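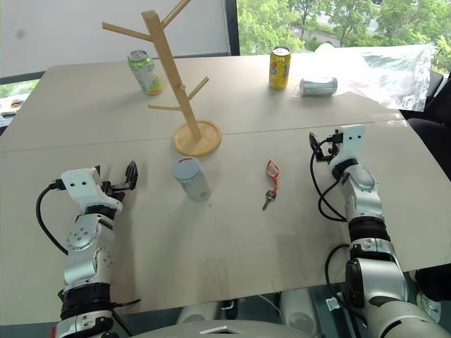
Carola Harms has been replacing phone batteries at Nukoda since the shop opened, and she keeps a log of every cell that crosses her bench. The limit she works to is 300 cycles a year. "Past that, the owner is usually charging from a weak source or running navigation all day," she said. "I check the charge port before I order a cell."

Her log lists capacity at intake, cycle count and the colour of the adhesive strips. A handset with more than 900 cycles gets a new battery whatever the health reading shows. "The reading is an estimate. It drifts after a bad calibration, and I've had phones report 88 and shut off in the cold."

On fast chargers she was brief. Heat is the variable she cares about, and a thick case adds to it. She suggests taking the case off at night and setting the charge limit to 80 per cent if the phone has one.

Henrik Eichhorn, who handles parts, switched suppliers to Jarnov in May. Harms rejected 2 cells from the first carton for swollen seams. "The rest tested within tolerance. I'd want another carton before I said anything about the brand."

Swollen batteries go in a sand bucket by the back door until pickup.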